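Robot Manipulation Practical
Handout 5: Picking, holding and placing on the tray
Course leader: Gülizar Eren
Lab supervision: Volkan Yazıcı, Hülya Uçar
Version of Oct 12, 2018

Before you come

Read sections 1 to 3 of this handout and bring your group's log sheet from the last practical. If your group has not had its arm calibration signed off by Volkan, do that first. You can't book a tray session without the signature. Bookings go through the Zerham page as before, one slot per group.

1. What the session covers

In Handout 4 you moved the arm between fixed points with nothing in the gripper. Now you will pick up an object, hold it above the tray and put it down in a place given on your task card. The bowl, tray and objects are given out at the desk. Please don't swap them between tables, as the groups after you rely on having the same set.

There are two kinds of task card. A type A card asks you to put the object inside the bowl. A type B card asks you to put it on the tray beside the bowl without touching the rim. Every group does both, A first.

2. Setting up

Put the tray down flat on the table in front of the arm, with its long side facing you. The bowl goes on the tray, wherever your card says. Check that you can reach the stop button from where you sit, and agree who is going to press it. That person does nothing else during a run.

Start the Rarurano program and load the file with your group's number. The arm goes to its home position at slow speed. Keep your hands off the table until the status line says READY. If it says LIMIT, call Hülya or Volkan and leave the arm as it is.

3. Holding above the tray

Most of the marks last year were lost at this stage. The object is in the fingers, the arm is above the tray, and the group sends the next command straight away. Stop and look first. Check the angle of the object in the fingers and write it on the log sheet as "straight", "tilted left" or "tilted right", always seen from your own chair. A long object that is tilted will reach the bowl or the tray at one end before the other, so your lowering height has to allow for that. 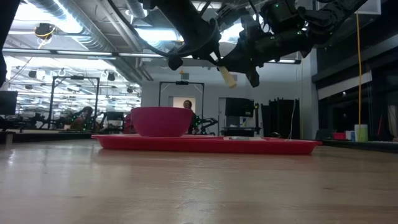
Fig. 1. Object held at an angle over the tray, bowl on the left.

For a tilted object you have two choices. You can turn the wrist joint until the object is straight, or you can leave the tilt and raise the release height. Both are accepted. Write down which one you used and the value you entered.

4. Release

Lower the arm in small steps, not in one move. Open the fingers only when the arm has stopped. Then go straight up before you move sideways. Ataberk Baysal's group used a sideways move in the May trial and took the bowl off the tray with the back of the finger – the report is in the Fustano folder if you want to read it. It is a good report and shows how a failed run should be written up.

5. Log sheet

Fill in one line for each run, including the runs that failed. A line has the card type, the tilt, the release height in millimetres, and the result. Results are written as P (placed), D (dropped), or S (stopped by hand). An S costs you no marks.

Each group does 11 runs. If you run out of time, hand in what you have and book a second slot.

6. Questions for the write-up

a) Compare your type A and type B runs. Where did the height matter more?
b) Choose one D or S run and explain what you would change in the program. If you had none, use the May report.
c) The program waits between closing the fingers and lifting. Find the wait time in your file and say what you think would happen if it were zero.

One page is enough. Hand it in at Room 269, or put it in Barış Çınar's tray at the Akgül desk if the room is locked. Put the group number on every sheet, log sheet included.

7. Leaving the table

Send the arm home, close the program, then take the objects back to the desk. Leave the tray and bowl on the table for the next group.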